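Kit corner: Driso two-hand kitchen pack, hands on (sort of)

Quick one this month as I'm behind on everything. Several of you asked about the Driso pack after the open evening, mostly whether it's worth the money before you own any actual hands. Short answer — probably yes, if you've got a decent graphics card and some patience. Longer answer follows.

What you get. A simulated kitchen, two arms with five-finger hands, a set of food and utensils, and a task editor. Nastard sell it as a download with a year of updates. £211 for a single seat, £623 for a club or school licence, which covers as many machines as you like on one site. No hardware in the box. No box, come to that.

Install took me most of an evening. The guide skips a step (you have to set the units before you load the arms, otherwise they turn up enormous) and the link to the driver page is dead. Cornel Oprea on the support desk answered in 2 hours and sent the right one, so full marks there. He says the guide is being rewriten.

The good bits. 27 ready-made tasks, from opening a drawer up to moving food on and off a board. You can change the worktop, the lighting, where things start. Contact feels believable to me — soft stuff squashes a bit, round stuff rolls off if you're clumsy. Control by headset, gloves or plain keyboard. Keyboard is misery, don't bother. Recording is one button and replay is the same button again, slightly confusing but you get used to it.

Less good. Fans going like mad on my laptop at the top setting. Left hand drifts if you leave it paused too long, known fault, fix promised. Undo only goes back one step. And the task editor has no search, so you scroll. And scroll.

Also the price went up in February, which a couple of you grumbled about. Fair enough. The old price didn't include the task editor though.
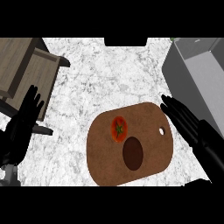

Gremusthorpe, July 2025 — Tomato and board is the one I'd start with. One fruit, a hand either side, plenty of clear marble to make mistakes on. I did it with the right hand first, then both together, and two hands is much harder then it looks as they want to meet in the middle. Drop the speed to half until you stop knocking the tomato about. The drawers can wait for another night.

Nastard are offering members a trial seat until the end of next month. Ask for the Rutherford group rate when you write in, they know what it means. If enough of us want it we'll go for the club licence and put it on the workshop machines, so let me know either way. Gloves can be borrowed from me, medium only, one pair, bring them back please.

Next issue: grippers under fifty quid, if the parcel ever arrives.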